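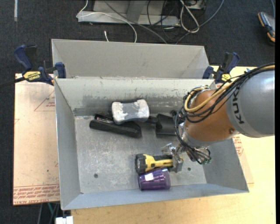 Why a flashlight, someone from Hovland wanted to know when I ran an early version of these slides past them, and why not just build a machine that folds the towels and be done with it? It's a fair question and I'd like to take my time over it, so bear with me.

(Let people settle. Leave the slide up.)

Most of you came tonight because you want to know when a machine is going to tidy the garage. I want to know that too! But the work in that bin is where we have to start. A flashlight, a cup you can see through, a few odds and ends lying partly on top of each other. You and I would clear it while talking on the phone and never remember doing it. For an arm it is a pretty full afternoon's worth of decisions.

Take the cup. (Point to it, the purple one.) It's see-through and it's shiny, and depth cameras have a hard time with both. The light goes through the wall or bounces off it, and the arm ends up with a hole in its picture of the world right where the cup ought to be. In the Turnent trials back in January we logged 3,360 picks, and when I went back through the misses, 455 of them were clear plastic of one kind or another. Ask for hands here: who has ever poured coffee next to a glass they didn't see? Same trouble, more or less.

Then the flashlight. Fat at the head, slimmer along the handle, and a lot of the weight can be at whichever end the batteries went in. Pick one up in the wrong place and it swings. Our grip planner at Grodex used to go for the middle of everything, like a polite dinner guest, and it took us five months to talk it out of that.

(If running late, skip to the part about shops.)

A word on things touching other things. When two objects are side by side, the software has to decide whether it's looking at one thing or two. Lift one and you may drag its neighbor along. I have a kitchen drawer at home that does this to me with the whisk, so I try to be patient with the robot.

Now, shops. I'm more hopeful about shops than houses, and I'll tell you why. In a shop you can bolt the bin down, or clamp it, and you can decide what goes in it. The people at Jatisia sort returned hardware, 900 different items on their list, and they've let an arm do the easy part of the list since last winter. A person still takes the rest. I asked the floor lead if it saved time and the answer was "some days," and I wrote that down because it was the most useful thing I heard all year.

A house is another matter. Nothing is clamped, the dog moves things, and the light changes every time somebody opens a curtain. So can it do your chores yet? One bin, steady light, someone close by to help, yes, quite often. The whole garage, no, and I'd be careful with anyone selling you that this year.

(Pause for water. Next slide is the chart of misses by material. Go slowly, the labels are small, and read the clear plastic row out loud for the folks at the back.)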